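## 6. Recording the Laundry Task

By now the arm is bolted down, the leader handles are plugged in, and the Britel console has stopped beeping. If it hasn't stopped beeping, go back to Section 3. It won't get bored before you do.

You are going to teach the arm to take clothes out of a basket by doing it yourself, at one remove, over and over. Each run from "start" to "stop" is called an episode. The Urnano trainer will accept as few as 26 episodes and will produce something from them. Whether you want it near your shirts is another matter.

### 6.1 Before you start

1. Put the basket on the floor inside the reach circle you marked in Section 4. A light basket with holes in the sides is fine. It will slide, and you will learn to live with that.
2. Check that the fabric sleeve is on the arm and not bunched up over the elbow joint. Some folds are normal. A fold that gets into the joint will come out with a new shape.
3. Load the basket with real clothes. The folded test towels that came in the box are for Section 5 and for drying your hands.
4. Wipe the wrist camera lens. Use the cloth, not the sleeve, however handy the sleeve looks.
5. On the console, open **Tasks > New** and type a name you will recognize in a month. "test2_final_new" has been taken by every user before you.

> **Caution:** Keep your free hand out of the basket while the leader handles are live. The gripper closes on whatever is between its fingers and has no opinion about what that is.

### 6.2 Getting to the rim

1. Squeeze both triggers to wake the handles. The status light goes from amber to green.
2. Press **Record**. Wait for the click. Movements made before the click are lost, including the really good one.
3. Bring the gripper toward the basket from above, with the tip angled down. Slow down before you reach the edge. 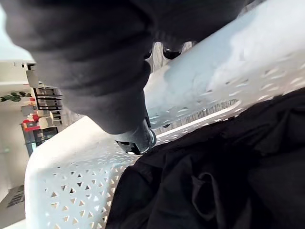
4. Stop for a moment above the rim, then go over it and down. The pause feels silly, but it gives the trainer a clean point between "traveling" and "reaching," and episodes without one tend to produce an arm that treats the two as the same activity.
5. If you lose your sense of depth, look up at the basket itself. Operators who stare only at the wrist view drift toward the near wall.

**Note:** Dark clothes are the hard case. Black on black gives the camera very little to go on, and a fold can pass for a pocket, a sleeve, or the edge of a different shirt. Record dark loads under your brightest light, and record extra.

### 6.3 Picking up a garment

1. Choose one garment and stay loyal to it. Changing your mind halfway teaches the arm to change its mind halfway.
2. Open the gripper fully before it touches cloth.
3. Lower until the fabric just gives, then close. Pinch a raised fold if there is one. Flat cloth against the basket wall can wait for a later episode.
4. Lift straight up until the garment clears the rim. If a second garment comes along for the ride, let it. Mark the episode **Double** afterward.
5. Carry it to the drop area, open the gripper, and press **Stop**.

Loud prints deserve a few words. A garment with panels, bands, and drawings on it can look like several garments to the trainer, so put at least one in every mixed load. The uglier the better, and yes, vacation souvenirs count.

### 6.4 Touching the basket

Sooner or later you will lean on the plastic. Light contact is allowed and even useful, as the arm has to meet the rim sometime.

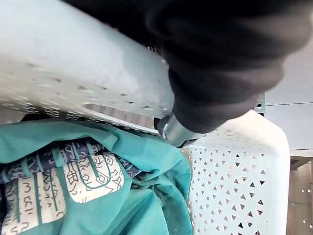

1. If the force bar on the console stays in the green, carry on as if you meant it.
2. If it goes yellow, ease off upward. Pulling sideways drags the basket with you.
3. If it goes red, the handles lock and the console shows **Error 546**. Let go of both triggers, count to five, and squeeze again. The episode is kept but flagged.
4. Keep flagged episodes only if you recovered neatly. Delete the ones with shouting (the audio isn't recorded, but you will know which they were).

> **Caution:** Don't free a stuck gripper by pulling on the sleeve. The sleeve comes off. The arm doesn't.

### 6.5 Saving and checking

1. Open **Review** and play back every fifth episode at double speed.
2. Delete any episode where the view freezes or the gripper closes on air and stays proud of it.
3. Empty the basket, tip the clothes back in, and turn it a quarter turn before the next batch.
4. Copy the batch to your Hitomis drive. The console holds 4000 episodes and then begins overwriting the oldest, without asking.

If you upgraded from the June firmware, your old task names will show up with a "Tôn" prefix. They work as before. Leave the prefix alone, or the trainer will list every one of them twice.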